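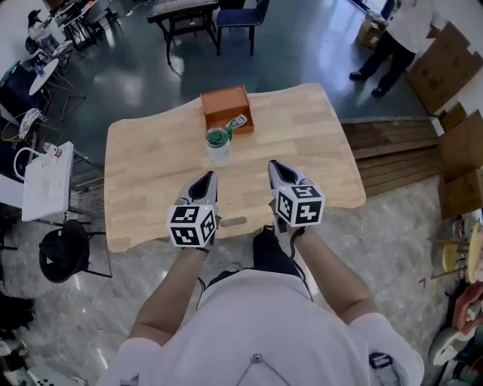 Humside, October

Finishing a live edge table: oil or poly?
Woodwork & Furniture > Finishing

slabhappy22
ok so I've got a slab going to be a desk/craft table. Light colored wood, wavy edge all the way down one side, same general idea as the table in the pic. 34 inches deep at the widest part. Flattened, sanded to 150 so far. Bottom is done, legs are here.

Question is the finish. Want it to STAY light. Last thing I made went orange in a year and I hate looking at it. Kids will do homework on it, there will be juice. Wife wants it matte. I have half a can of oil based poly and zero patience.

What would you put on it? Need it in the house by Saturday if possible.

planerdust
Not the oil based poly. That's your orange right there.

Water based poly, matte, three coats. Sand light between. Done.

knotagain
disagree with planerdust, sorry. Water based on a live edge looks like a plastic placemat. The edge is the whole point and you're going to put a film on it?? Hardwax oil. Two thin coats, buff it off, you can fix a bad spot later without redoing the whole top.

planerdust
Juice. He said juice. Kids.

knotagain
I have kids. Had hardwax on the kitchen table for years. You wipe it up.

planerdust
and when they don't wipe it up

knotagain
then you rub a little more oil in that spot. Takes ten minutes. Try that with poly, you end up sanding the entire top because the patch shows.

slabhappy22
both of you are making sense which is not helping. Does the oil go yellow?

knotagain
Some. Plain ones warm it up a bit. There's a version with a little white in it that keeps pale wood pale. Test on an offcut first, too much and it looks chalky, esp. in open grain

mrs_mitre
Hi, jumping in. Did a maple one last winter and used the Avance white oil. Stayed nice. BUT the can says full cure is a couple weeks and they mean it. I set a box on mine after three days and the print from the cardboard came off on the table. Still there if you get the light right.

So Saturday is maybe not your day, is what I'm saying.

slabhappy22
ugh. How long before I can at least carry it in?

mrs_mitre
Next day to move it, if you're careful. Just nothing on it. No laptop, no placemats, no kids lol

grainwise
What's the moisture at? Nobody asked. If that slab came out of somebody's barn last spring then the finish is the least of your problems.

slabhappy22
Bought it from Tatow, the slab yard out past the feed store. They said kiln dried. I don't own a meter.

grainwise
Tatow is ok. I've had two from them, one moved on me, one didn't. Borrow a meter. Seriously. And tell me the legs are on slotted holes or you'll have a crack by February when the heat's been on.

slabhappy22
legs are just screwed thru round holes. should I be worried

grainwise
Yes. Take them off, make the outer holes into slots, going ACROSS the grain. Washers. Twenty minutes. A top that wide is going to shrink and swell no matter what you smear on it.

planerdust
agree w grainwise on this, 100%

shopcat
can we talk about the edge itself. did you take the bark off? and what's the underside of the edge like, that's where sleeves catch. Mine ate a sweater.

slabhappy22
Bark's off, it mostly fell off on its own. Edge is kind of fuzzy still in the dips.

shopcat
Nylon brush in a drill. Not wire, wire leaves grey marks in pale wood. Then a bit of 220 by hand, just follow the curve. Don't flatten it out! I ruined one going at it with the orbital, ended up looking like a surfboard

knotagain
what grit are you stopping at on the top btw

slabhappy22
had planned on 320, somebody at work said go to 3000 for that glass feel

knotagain
NO. Not for oil. It can't get in. 150 then 180, maybe 220 on the end grain and stop.

planerdust
3000 is for cars

mrs_mitre
Your work friend is thinking of polishing a cured finish. Different thing. Bare wood, stop early.

slabhappy22
ok good, less sanding, I like this answer

Price check, is 47 bucks for the small can normal? That's what Bhatt Hardware wants and it's the only place in Humside that has it in stock

mrs_mitre
Sounds about normal. It goes far. I had most of it left after a table and two stools. Close the lid tight or it skins over.

grainwise
And lay the rags out flat outside to dry. Don't ball them up in the trash. Oily rags can catch fire on their own, not a joke.

shopcat
+1 on the rags

planerdust
still say water based. Cheaper too and he could use it in days. But it's his table.

knotagain
it's his placemat

slabhappy22
lol. Ok did a test on two offcuts, one each. The poly one is tougher no question, I put a wet glass on it overnight and nothing. The oil one got a faint ring but wife picked it up and wouldn't put it down. So oil it is, sorry planerdust.

Slots are cut. Got a meter off a neighbor, says 8 percent in the middle and a bit higher at one end. Fine?

grainwise
8 is good. How much higher at the end?

slabhappy22
11 ish

grainwise
I'd let it sit inside the house a week or two before finishing. Stickers under it, air on both sides. You were going to miss Saturday anyway.

slabhappy22
it's in the dining room now leaning on nothing, on stickers, taking up the entire room. We're eating on the couch. Will post when the first coat is on.

planerdust
do the underside too, same number of coats, or it'll cup

slabhappy22
underside has poly on it already... is that bad

grainwise
Not ideal. Sand it back and oil it with the top if you can stand to.

slabhappy22
I can not stand to. but ok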